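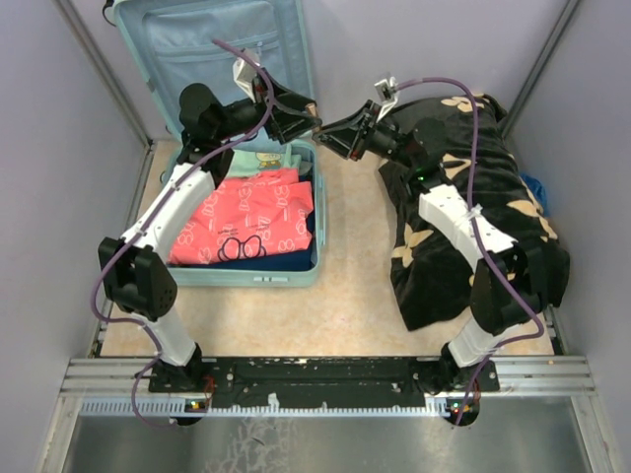 Figure 3. The two-arm cell with the suitcase task laid out. Both arms share one mounting plate at the front.

3. What we bought, and what we should have budgeted for

I'll be upfront that this is the section I wish somebody had handed me before I filled in my first purchase form. Papers in our area tend to give the arms a line in the setup table and then get on with the learning curves, and fair enough, but the arms were the easy part to plan! We got one quote from Hegarty for a matched pair, it came in under what we had set aside, and I went home happy. Then came everything else on the list (rail, plate, wall panels, corner posts, floor mat, cables, spare cables).

The cell in Figure 3 is the small version. We had priced a bigger one through Midwood with room for a full table, and I still have the drawing pinned over my desk. What settled it was the task list. Packing clothes into a suitcase, with a blanket nearby to deal with as well, needs floor more than it needs height, so we dropped the table, mounted both arms on a single plate along the front rail, and moved the difference into spares. I'd make that trade again.

Spares are where I guessed worst. My first budget gave them 3 percent of the total, and the version we ended up with gives them 15. Gripper parts and cables take most of that. Cloth is hard on a plan in other ways too: you want duplicates of every garment, in the same size and print, or your trials stop being comparable the day a shirt goes missing. We buy clothes 40 pieces at a time now and log them as equipment, which took a few emails with purchasing (they were very patient with me).

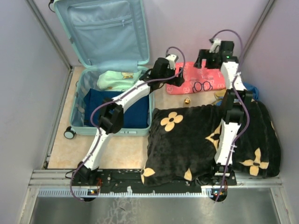
Zornby read a draft of this section and objected that I was treating spares as a cost of working with cloth when they are a cost of having 2 arms in one small space, and that a lab with a single arm could get by on far less. I think that's partly right. Our records don't split the two apart, so I can't give a clean number for either, and I'd love to see one from a group that kept better notes than we did.

One more thing for anybody planning a cell like ours. Ask for the lead times in writing, part by part. The Zornlow plate was the cheapest big item on our order and the last to show up, and until it came we had nothing to bolt the arms to. If I were starting over I would order the plate first, even before settling on the arms, as long as the hole pattern was known. Section 4 covers the cost of operator hours, which we tracked separately starting in July.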